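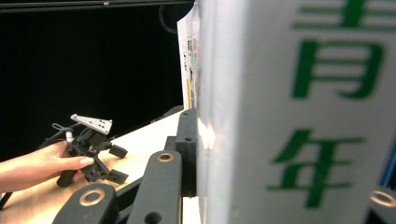 青年, "youth," in big green letters. Table, mid-afternoon.

1/ Skeptical thread about language apps, and streaks in particular. I've been learning Chinese characters since February and I have opinions.

2/ Korley tells me I "know" 2000 words. I do not know 2000 words. I know how to tap the right tile when the other three tiles are obviously wrong.

3/ Tried writing 年 by hand last night. You'd think "year" would be a gimme. I got the stroke order wrong, then got it wrong a different way.

4/ Vija Mets swears by the paid tier of Stuvard. I asked what it does that the free one doesn't. Fewer ads and a different owl-ish thing. Okay.

5/ "Just 15 minutes a day!" Fluent in what, though? By when? Every one of these companies gets very vague right after the exclamation point.

6/ My longest streak was around 7 weeks. At least half of those days I did one review in bed at 11:58 pm so the little flame wouldn't go out. Call that studying if you want.

7/ What has helped: a used paper workbook, bad handwriting, and Matvii Didenko correcting my tones over the phone and sighing a lot.

8/ Reet says I'm being unfair and the apps got her started. Fair enough, they got me started too. I'd like to see one that admits when it's time to go do something else.

9/ Canceled Korley this morning. It took 2 emails and a survey. The survey asked if I was sad to leave.

10/ If anyone has a decent graded reader with no cartoon animals in it, replies are open.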